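Hanness Counter Kit

The Hanness Counter Kit is a robot workcell package for kitchen tasks, sold by Clokness and distributed in North America by Jarico. It is supplied to research groups and product testers as a hardware bundle with control software and an annual service plan. The kit entered general sale in April, after a trial period with 4 sites.

Hardware

The standard package holds 2 arms, each with a gripper, a base plate, a power unit and a cable set. Clokness does not supply furniture or household goods, and the buyer sets up the counter from ordinary stock.
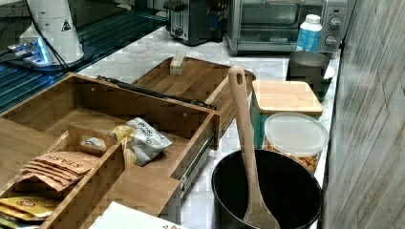 Base placement is the first step of installation. Clokness advises a flat, rigid surface beside the work area, with the warning label on each base left uncovered. Goods may be left at the rear of the counter, as with the toaster oven and the plastic bottle in front of it, provided they are entered in the software as fixed items. Drawers and caddies are entered as movable items. Cables must be kept clear of drawer slides.

Software

The control package, named Bakhtiari, records arm motion and stores each task as a numbered episode. The base license covers 4,000 episodes per year. Speed limits are set separately for each arm. 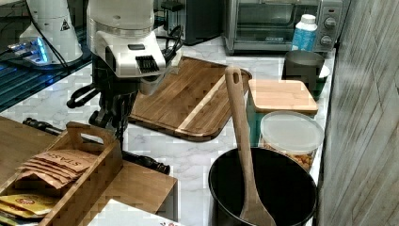 Limits can also be tied to a zone of the counter, so that an arm slows when it enters an area holding glass or ceramic items. Zones are drawn by hand on a layout map and must be redrawn if the counter is rearranged. Version 2 added a shared zone in which only one arm may move at a time.

Service plan

The plan covers gripper wear parts, remote calibration and one site visit per year. Cable damage is excluded. The list price is $1,398 per year, billed in advance. Trial sites reported that the loose cable run at the wrist needed frequent checking, and a clip set is now included.
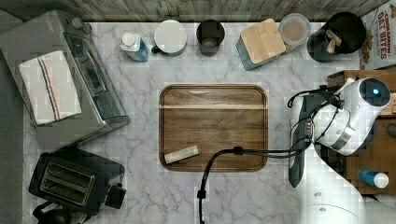 Limitations

The grippers are not rated for immersion or for contact with heated surfaces. Very thin packets and flat cards are listed as unsupported objects.

Print this article | E-mail this article

Related articles
Bakhtiari (software)
Clokness
Jarico
Parallel gripper
Robot workcell

Last revised 27 Jun 2023 | Contact the editors | Copyright notice | Back to top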